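4.2 What the front of the pack says

Doucette and McKinnon hold that shoppers read front-of-pack claims as promises about the recipe. We doubt it. Of the 34 people we spoke to in Dovville, 13 could not recall any claim on the cereal or snack they had bought that morning, and several of those who could recall one had it wrong. The Noten survey, often cited against us, put its question to over 1,000 households, but it showed them the wording first and then asked whether they had noticed it. That is a test of politeness.

We are no more convinced that "natural" does any work of its own. It seldom stands alone. On the pack in Figure 3 the claim has a red band to itself, with a small wheat stalk beneath the lettering, and the word "oats" sits on a yellow band beside it. A shopper drawn to such a pack may be answering to the colours, the grain or the oats, and no interview we know of can pull these apart.

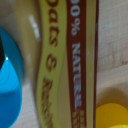 Figure 3. Claim and ingredient wording on neighbouring bands of a pack, seen side-on.

McKinnon's reply, that the claim must matter or firms would drop it, assumes that firms have checked.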